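Moving the Sweet Corn Bed

I gave up on the corn bed by the back fence this year. It gets sun until noon and then sits in the shade of the neighbor's maple, and last summer the stalks on that side came up thin and leaned over after every storm. In February I marked out a new bed along the driveway, 12 feet long, and started hauling compost to it on weekends.

The soil there was packed hard. I dug it over twice and pulled out a lot of gravel from the old parking strip. A soil test would have been smart, but I skipped it and added two bags of lime, same as I do for the rest of the yard.
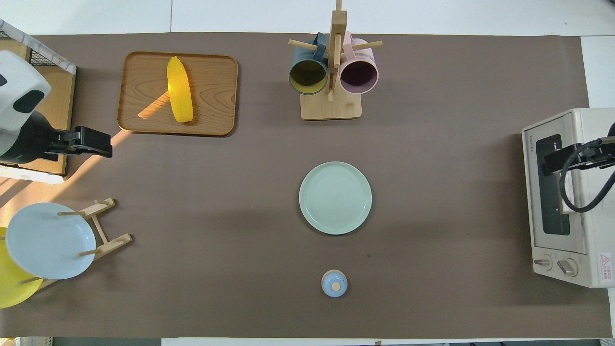

Seed came from Kaczmarczyk, the farm store out on the Itdale road. They were out of the white variety I usually grow, so I went with a yellow one that the packet says is ready in 70-some days. I planted in four short rows instead of one long one. Corn is pollinated by wind, and a single row leaves you with ears that are half bare.

Germination was uneven. The end nearest the street came up first and the crows got most of it. I replanted that part and laid chicken wire flat over the ground until the shoots were a few inches tall.
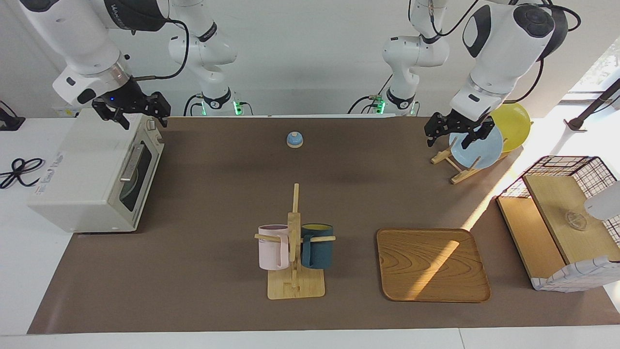

Posted July 15, 2022 | Skoselthorpe Garden Notes | Filed under: Vegetables

The plants are now up to my shoulder and the first tassels are showing. I side-dressed with blood meal last week and watered it in well. From here on it needs a deep soak every few days, more if it stays this hot.

Beans went in next to it and are doing fine. The squash has borers again. I'll write that up separately once I know how many plants I'm going to lose.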